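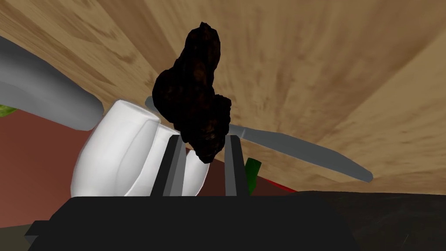

Check the fingers before you check anything else, came the advice as we walked in, and if you only remember one thing from today make it that one. Then we got our visitor badges and safety glasses, and the tour could properly start!

I had wanted to see the Trosetti test kitchen at Kelteldale for ages, and the open day on 6/17/20 was my chance. Most of the building is offices, but at the far end there is a robot cell they call Gendirano, and that was where I spent nearly the whole afternoon. It's one arm on a steel pedestal with a two-finger gripper, a work table in front of it and a fence around the lot. What I loved is that the people who run it wanted to talk about upkeep. I've been on plenty of tours where you watch the arm wave and then you get a cookie.

Every change gets tried in simulation first. The screen beside the cell has a kitchen counter world with a wood surface, a white cup or mug, a knife, and some dark, bumpy thing that looks like badly burned food, gripped between the fingers. Lumpy shapes are hard on a gripper because flat fingers only touch them in a few spots, so they're a good way to find out whether the settings make sense. The grip width and closing speed are worked out on screen and then typed into a sheet that goes over to the real machine. I asked whether the numbers carry over directly. Not quite, they said: the real pads squash a little and the simulated ones don't, so the closing force always gets a second look on the hardware.

The morning routine is short and I wrote most of it down. Power up with the gate closed. Send the arm to its home position and look at the pointer on the base, which should line up with a scribed mark. Open and close the gripper empty and listen. (You really can hear a dry slide, it sort of chirps.) Wipe the finger faces with a damp cloth, let them dry, then close them on a steel gauge block and compare the reading on the controller with the one on the block. If they disagree, the fingers come off, the mounting faces get cleaned, and they go back on with a torque wrench.

Pads are changed after 3,000 grips, or sooner if the edges start to round over. It used to be 2,000 with the older rubber. The worn ones go in a tray with the date and the grip count written on the back in marker, and we were allowed to handle them. On one you could feel a groove right where the edge of a plate kept landing. That pad came off at grip 117! A bracket was out of line and the poor thing was chewed up before lunch. They keep it on a shelf by the gate now.

Near the end of the afternoon we watched a full finger change. Air off, pressure bled, lockout tag on the valve, screws out in a crosswise order, new fingers on, then the gauge block again. After that the arm runs at reduced speed for up to 50 cycles with somebody at the stop button. The cable where it bends at the wrist gets a look too, and the whole bundle is due to be replaced in August with a longer Lamont sleeve so it stops rubbing on the bracket.

Parking is behind the building, and you want the second entrance, the first one is deliveries only. Wear closed shoes or they won't let you near the fence. I'd ask to see the pad tray if they don't bring it out, and leave more time than I did for the simulation desk, where I got about ten minutes and could have stayed an hour.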